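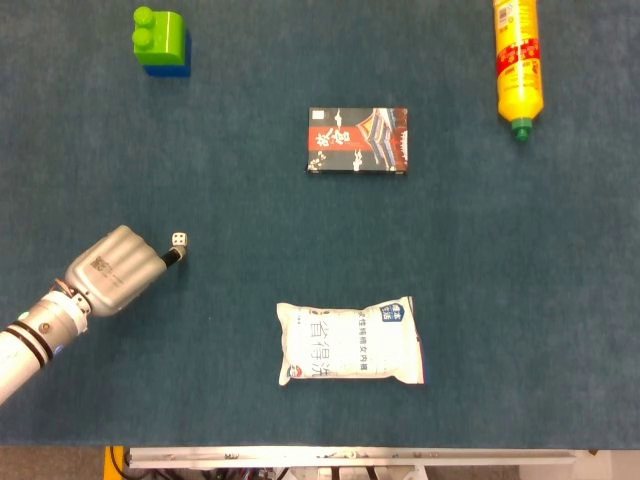 What Is a Proverb?

A proverb is a short saying that gives advice or says something people believe is true. "Look before you leap" is a proverb. It means you should think before you do something risky. You don't have to be jumping over anything to use it.

Most proverbs are very old, and we don't know who said them first. People repeated them to their children, and those children repeated them when they grew up. Later, some people began writing them down. In the village of Esley there is a notebook of sayings from 1626. It has more than 120 of them, and 30 are about the weather. One says, "A wet May fills the barn." Farmers liked rain in May because it helped the hay grow.

A quotation is a little different. With a quotation, we know whose words they are. If you copy a sentence from a book, you should write the author's name next to it.

Sometimes two proverbs disagree. "Many hands make light work" says it helps to have lots of people on a job. "Too many cooks spoil the broth" says the opposite. Both can be right at different times.

Try it yourself

Ask 3 grown-ups for a saying they heard when they were young. Write down the exact words, then write what you think each one means. Did any of them tell you the same saying?

Words to know
Broth: a thin soup
Leap: a big jump

Written by Karine Fehr
Oct 17, 2019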